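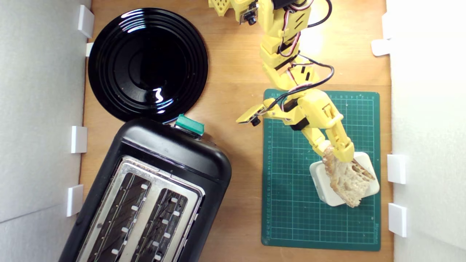

Vega Mateos answered me before I had finished the question. No, she said, machines cannot do the housework yet, and whoever sells you the opposite has never cleaned under a toaster. She has managed the kitchen of a small hotel for many years, and I had asked her if she would trust an arm with the breakfast service. She would trust it with one slice, she told me, if she could stand beside it.

I think it is a fair position, and after a month of visits I am close to it myself.

Print this article
E-mail this article

Oct 30, 2021

One slice at a time: are the machines ready for our chores?

Toast is a good test for a robot, better than chess. A slice of bread has no fixed shape. It bends, it has holes, and it leaves crumbs. If the fingers press too much, the slice is damaged; if they press too little, it falls. Then comes the slot, which is narrow and forgives few mistakes in the angle. A child of five learns this in a morning. For an arm, every one of these steps is a separate problem, and somebody must solve it.

Rodrigo Goicoechea works on such problems at Torkari, a workshop that trains small arms for kitchen tasks. He keeps a notebook with all the attempts his team has made since March, and on the day I visited the last line had the number 2379. I asked him how many were good. He turned some pages and said that it depends on what I call good. A slice that enters the slot with a broken corner, is it good? For his mother, no. For his team it was, in the spring, a reason to open a bottle.

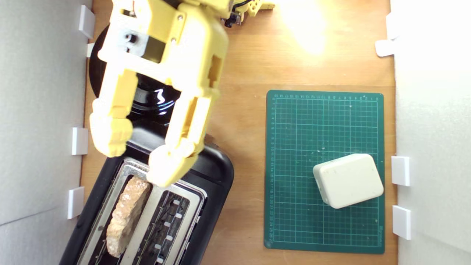

The other half of the difficulty is everything that surrounds the task. In a laboratory the table is always the same table. In my kitchen the toaster moves two times per day, because my son wants the socket for his telephone. Goicoechea admits that his best results came with the toaster in the place where the arm had learned it, and that a different loaf can cost his team a week.

In the factories the story is older and more cheerful. At Llorente, which packs crackers and dry bread, Trinidad Aranda has 130 people and a line of fast machines that do one thing the whole day. She tried a general arm from Oltlow to fill the gaps at the end of the line. It did the work, but slowly, and it stopped each time a box arrived open. "I needed a person to look after it," she told me, "and this person could fill the boxes alone." She returned it after the trial, without anger, and she says she will try again when the next model comes.

Hrvoje Trajkovski is more optimistic. His company, Burkik, rents arms to bakeries, and he believes that price will decide the matter before skill does. The small arms made from printed parts can be repaired with a screwdriver, and a broken finger can be printed again during the night. He charges 245 a month, with repairs included. For that money, he says, a baker can accept that the machine is slow, so long as it is slow at four in the morning while he sleeps.

I asked him if he has one at home. He has, in the garage. His wife does not want it in the kitchen until it learns to wipe the table after itself, and this, he told me, is planned for another year.

Text: Iker Echevarría

Print this article
E-mail this article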